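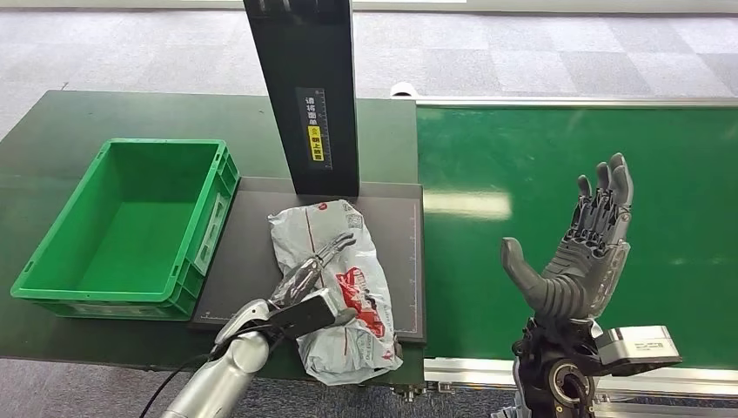 A packer on the late shift at Tirkwood told us the new cell was fine, she just wanted to know who was going to look after the fingers. Fair question! She'd watched the old gripper go from great to useless over one winter, and she didn't want to spend another February walking parcels over to the scale by hand. So we at Tisen wrote this release mostly for her, and for everybody else who has to live with one of our machines after the installers drive home.

**Tisen opens its care plan for two-handed parcel cells**

TIRKWOOD – Starting this month, every Tisen parcel cell comes with a written care plan, a spare-parts drawer and a setup routine that the people on the floor can run themselves. The plan grew out of our work on the cell at Tirkwood, where a pair of robotic hands picks up mailers and parcels, sets them on the measuring stand and sends them on down the belt. I've been the setup lead on that cell from the first bolt, and I can tell you that most of what's in the plan came from things we got wrong.

Take the measuring stand. We used to line it up once, on day one, and leave it alone. Then the readings started to wander, a little more each week, and we spent two days blaming the software (sorry, software team). The stand had crept on the table. Now the first job of every shift is to put a test block on the platform, read it, and write the number on the card. If it's off, you loosen the base, nudge it back against the stop and read it again. You don't need a laptop for that, and you don't need me.

The hands take more patience. Soft mailers are hard on fingers – they fold and slide, and the grip has to close further than it would on a box. At Tirkwood we ran 3,891 picks before the first finger cord needed tightening, and we've set the check well ahead of that, at every 552 picks. The cell stops, both hands open flat, and each finger curls and straightens one at a time while you watch. A slow finger gets its cord tightened. If it's still slow after that, swap the whole finger and send us the old one. Please don't oil it! I know it's tempting, but oil picks up paper dust and you end up with paste in the joints.

Cables are next. Ours kept rubbing at the elbow, so the new routing leaves a longer loop and a clip you can open with your thumb. Give it a look when you wipe down the wrist sensors. Use a dry cloth on those.

Our parts supplier, Zarnberg, is packing the drawer for us: fingers, cords, clips, the test block and a short wrench that fits in the gap beside the belt rail. The full check takes 40 minutes the first time you do it, and a good bit less once you know where everything is. The drawer labels and check cards were laid out by Hồ, the small print shop we've used for years, and they come in a size you can read with gloves on and your glasses in the other room.

Sites that already have a cell can get the plan and the drawer at no charge with their next service visit. New cells ship with both. We'll also run a hands-on morning at Tirkwood for anybody who wants to practice a finger swap before doing it on a live line, with the coffee on from 7 a.m.

As for the packer's question, she has the wrench now. She's asked for a second test block, too, for the night crew, and we're adding one to every drawer.

**About Tisen**

Tisen builds and services robotic cells for parcel sorting and small-item packing. To book a service visit or a place at the hands-on morning, call the service desk or talk to your site contact.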